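2020-12-02
Progress report: Pliserby water meter replacement, stage 2
Prepared by Priya Pettigrew for Sandro Gatti 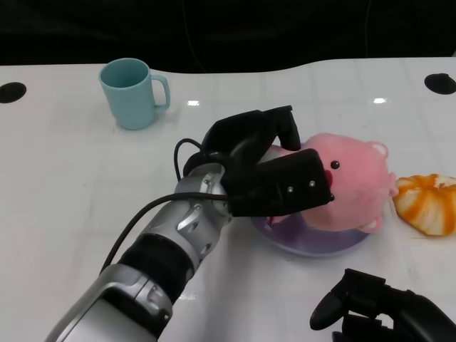
Stage 2 covers 1,151 residential meters. To the end of the period, 915 were replaced and entered in the register. Of these, 427 are in the Nundero zone, where work began in September.

Outstanding items:

- Roughly 2 per cent of new meters gave no reading at first poll. Hrvoje Kolev is checking serial numbers against the register.
- Access letters for Arum are with the printer.
- Kerbside box lids are on back order. Old lids are being refitted in the meantime.

No change to the approved budget is sought.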